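4.2 Déroulement des séances et incidents

Le module Codari réunit des étudiants de troisième année autour d'une tâche que l'énoncé qualifie de « simple » : faire manipuler un câble souple par deux bras. L'adjectif a été retiré de l'énoncé en mai, à la demande des intéressés. Chaque équipe disposait de 100 essais, consignés dans le journal Brerkance ; l'équipe Hajdu en a déclaré 93, les autres ayant servi, selon son rapport, à « vérifier l'arrêt d'urgence ».

Les échecs relèvent surtout de la planification. Le solveur Clurken, limité à 2 000 itérations, proposait volontiers des trajectoires irréprochables, à ceci près qu'elles faisaient passer un coude à travers l'autre bras. Szabó (communication interne) y voyait une preuve d'optimisme logiciel.

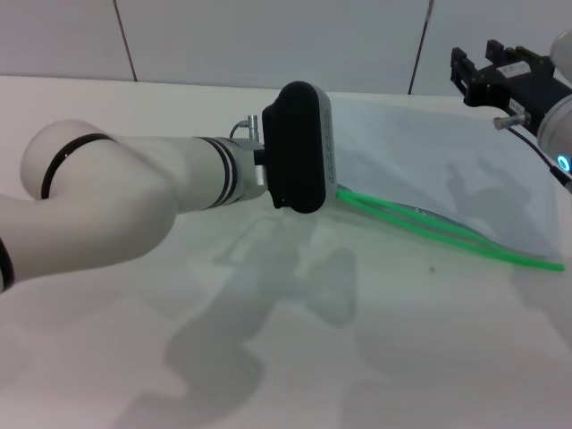 Figure 3. Poste bimanuel, câble vert et film plastique.

La perception a posé des difficultés d'un autre ordre. Les étudiants avaient réglé leur segmentation sur la couleur, convaincus qu'un vert aussi vif ne pouvait échapper à personne. Or les deux brins courent en grande partie sur le film translucide ou dessous (figure 3), et les ombres des bras s'étendent sur la table. Le masque obtenu était donc examiné à la main avant chaque essai, tâche attribuée par tirage au sort et vécue comme une sanction. Nous revenons sur le choix des seuils en 4.3.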